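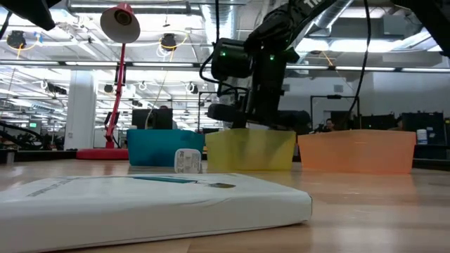

Aliki Raptis wrote in to ask why a robot needs to be shown the same chore over and over, when her little brother learned it in one afternoon. Good question. The people who sell robots like to say their machines "learn just like you do." I don't buy it, and you shouldn't buy it too fast either.

Say we want an arm to reach into a yellow bin and pick something up. A person guides the arm through the job while a computer saves what the camera sees and how every joint moves. One try, from start to finish, is called an example. Then the bin gets nudged a little and they go again. At the Pikley workshop they had 420 examples after the first stretch of work. They kept going until they had 2923.

Your brain brings a lot of help to a job like that. You already know that boxes have sides and that things fall when you let go. The computer starts with far less. It looks for patterns in the examples, and it can pick the wrong ones. If the yellow bin always sits between a teal one and an orange one, the computer might be learning "go to the middle" and nothing about yellow at all. How would you catch it? Swap the bins and see where the arm goes.

More examples can help, but a big number doesn't impress me much. A thousand tries that are almost the same may teach less than a smaller pile with real changes in it — new lighting, a different box, a bin turned sideways. Mistakes matter too. Some teams throw out every fumble, and then the robot never sees how to fix one.

So when you hear that a robot has learned to sort things, ask a few questions. Who chose the examples? What was left out? Did anyone test it on a table it had never seen? If the answer is "we tried it 10 times in the same spot," keep asking.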